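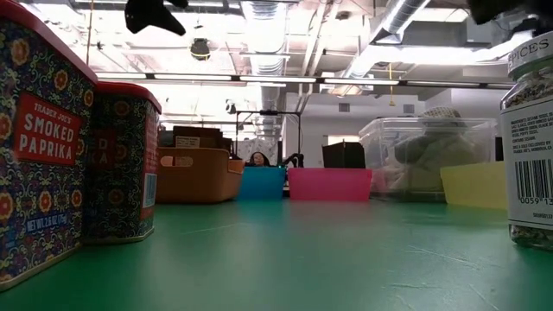

香料柜清空记

2019年2月6日 居家版

先说结论:我家的香料,一大半该扔。

柜门一开,掉下来一包八角。又一包八角。后面还压着一包,封口拿橡皮筋扎的,橡皮筋已经脆了,一碰就断。孜然粉结成一块,敲都敲不散。有个瓶子标签全掉了,闻了三遍,没闻出来。可能是小茴香。也可能是别人家的茶。

过年前后,编辑部催稿,题目就两个字:收拾。本来想写衣柜,衣柜年年写,写烦了。那就香料。反正要收。给自己定了30分钟,结果弄了一下午,中间还煮了一锅面。

第一步,全部拿出来。真的是全部。抽屉里的、灶台边的、冰箱门上的,还有塞在米缸后面那个塑料袋。收纳书上都这么写,以前觉得啰嗦,拿一半留一半不也行。不行。留下的那一半,下个月还在原地,原样。

数了数,33样。一个两口人的厨房。

其中光红椒粉就有甜的、辣的、烟熏的。烟熏那种我是真喜欢,烤土豆撒一层,炒鸡蛋也撒,连拌黄瓜都撒过(不推荐)。铁罐装的尤其容易多买,花花绿绿,摆着好看,手就伸出去了。回家一看,有了。还没开封。

铁罐有铁罐的好处,避光。红椒粉最怕光,放灶台边上晒一个夏天,颜色从红变成砖灰,味道也跟着跑。玻璃瓶好在看得见,还剩多少一眼的事。混合类的调料,芝麻、洋葱碎、蒜粒搅在一起那种,我愿意用玻璃瓶。另外提醒一句,给客人做饭之前看看背面的小字。芝麻过敏的人不少,标签上写着的,别嫌字小。

第二步,擦。趁桌上摊着,柜子空着,赶紧擦。柜底那层粉,姜黄混着辣椒,抹布一过,黄的,洗三遍还是黄的。旧T恤剪成块,用完就扔,省心。

第三步才是分。

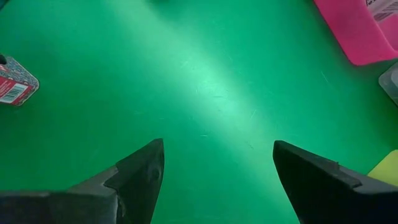 找一张桌子来分,比找什么收纳盒都要紧。厨房台面不够大,还有水,蹲在地上腰受不了。桌面得结实,得擦得干净,别心疼它。我最怕那种宝贝桌子,铺了垫子还要铺桌布,瓶子放上去都要轻手轻脚,半天分不完。像这块绿台面就挺好,光一照,上面几道细细的划痕都看得见,说明是拿来用的。反光也有反光的用处,漏了粉,侧着头一看就知道哪儿没抹到。旁边斜着搁一只粉色盒子,里头露出一点白色和浅灰的包装,中间一大块地方留出来。中间一定要留空。我吃过亏,东西从左堆到右,最后连一只碗都放不下,只好端着分。

分法很多。按菜系分,按颜色分,按字母分。字母那种我试过,两天就乱。谁炒菜的时候还想拼音啊,锅都冒烟了。

现在的分法土得很:常用的,偶尔用的,还没开封的。一样一个盒子。盒子颜色要不一样,差得越远越好,嘴上也说得清楚。“去把橙的拿来。”比“去把左边第二层靠里那个拿来”快多了,家里人听了也不会装没听见。

盒子去哪儿买?看了Undach的,也看了Okason的,目录翻到眼花。Okason有一套带盖带分隔带标签夹,标价525元,放进购物车又拿出来了。525元能买多少胡椒。后来在Werley市集的杂货摊上随手挑了几只塑料的,没盖子,有个还有点歪,用到现在挺好。没盖子反而肯往里放。有盖子的,盖子上面迟早会摞东西,摞了就再也不开了。

形状倒要讲究一点。长方的靠墙排,边对边,不浪费地方。圆角的好洗,手指头伸得进去,抹布也转得过弯。盒子边上有个开口当把手的,放高处方便,一勾就下来。太深的不要。深的盒子等于一口井,底下的东西再见面就是明年。
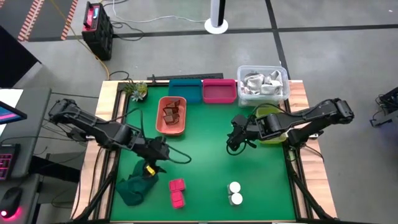
橙色盒子先装,青色和粉色的空着,在台面后侧并排放。

顺序也说一下。先装一个盒子,装定了再动下一个。我以前三个盒子同时开工,左手扔一包右手扔一瓶,到最后哪个是哪个自己都忘了,又倒出来重来。袋装的、块状的先放,它们不挑姿势,竖着塞横着塞都行。瓶瓶罐罐后放,站稳。小圆盖的容器最麻烦,从上往下看长得一模一样,盖子上贴张纸,写字,写大。用油性笔,不然沾了油就糊。我糊过,“花椒”糊成一团,当黑胡椒撒进汤里,全家麻了一晚上。

抹布手边放一块,别叠。叠了就舍不得用,真的。皱成一团扔那儿最顺手,抓起来就擦。

该扔的怎么判断?日期看一眼,更要靠鼻子。粉状的捻一点在手心,搓热,闻。没味了就是没味了,别念旧。整粒的耐放得多,桂皮、丁香、豆蔻,密封好能撑很久。所以往后尽量买整粒,要用再现磨。磨的时候那股香气,值得专门买个小研钵。受潮结块的,扔。长虫的,连袋子一起扔,旁边的也查一遍,尤其是干辣椒。

扔完心疼吗,疼的。有一罐是前几年旅行背回来的,一直舍不得开,舍不得舍不得就舍不得到过期了。后来学乖,好东西买回来当晚就开,先做一顿再说。

读者常问要不要统一换瓶子。Fothergill出过一本讲食品柜的小册子,里面全是一模一样的方瓶,翻着是舒服。我换过一轮,漏斗、标签纸、洗瓶子、晾瓶子,晾不干还不敢装,折腾掉一个周末。原来的包装上有日期有配料,一倒出来全没了,又得自己抄。现在只换袋装的,本来就有罐子的不动它。高高低低,不整齐就不整齐吧。

重复的怎么办?没开封的送人,楼下邻居收了两包八角,回了我一袋自己晒的陈皮。亏了还是赚了没算。开过封的集中用,连着几天炖肉,八角管够。家里人第三天提意见了,换成卤鸡蛋,第五天又提。

再有就是买的规矩。用空一个补一个,空瓶子放门口,出门看得见。想买新口味,可以,先从“偶尔用的”那盒里请走一样。这条我执行得一般。上星期又带回来一罐漆树粉,酸酸的,撒在生洋葱上特别好吃,盒子里什么也没请走,硬挤进去了。

放回柜子的时候,常用的那盒放眼睛平齐的一层,离灶台远一点,热气熏不到。未开封的放最上面,够得着但要伸手,这样在超市想多拿一包的时候,会想起上面还有。没贴标签的那瓶最后也留下了,放在偶尔用的盒子里,标签写的是“茴香?”。

三月再开一次柜子,看看乱成什么样,到时侯再写。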